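Ticket 4000-17: Supervisory board return rejected by regulator portal
Product: Runberg Filing, board and officers module
Client: Plidholm Savings Bank
Priority: High
Status: Closed
Opened: October 2021

Reported issue
Client cannot submit the quarterly return of directors. The portal rejects the file at validation with code 40, "appointment overlaps existing mandate." The return covers one departure from the board and one replacement, both effective in September.

Log

Entry 1. Requested the rejected file and the receipt. The outgoing director has an end date, the incoming director has a start date, and the two dates are the same day. The portal counts both days as served, so seat 8 is held twice on that date.

Entry 2. Client states the board resolution gives the same day for both events and the dates can't be changed. Confirmed against the scanned resolution attached to the record.

Entry 3. Tested the file on the Marsden validation server. Same code returned. Removed the incoming director and resubmitted: accepted. Restored the record and removed the outgoing director: accepted. Fault is limited to the overlap check.

Entry 4. Checked the schema notes. Same-day succession is allowed if the new mandate carries the field "replaces" with the old mandate's reference. Our export leaves this field blank when the departure reason is "removed by appointing authority." It is filled correctly for "resigned" and "term expired."

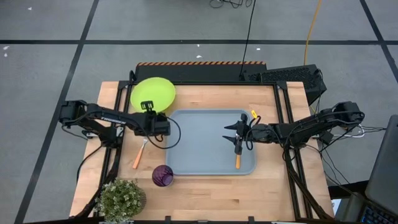 Entry 5. Cause found in the Tello mapping table. The reason code for removal was added in the last release without a link to the succession rule. Row corrected and export rebuilt.

Entry 6. Rebuilt file passed validation on Marsden. Client resubmitted to the live portal and forwarded the acceptance receipt.

Resolution
Mapping corrected. Other clients with a removal recorded in the quarter should export again before filing. Returns already accepted do not need to be sent again.

Open item: add removal cases to the regression set. Moved to a separate ticket.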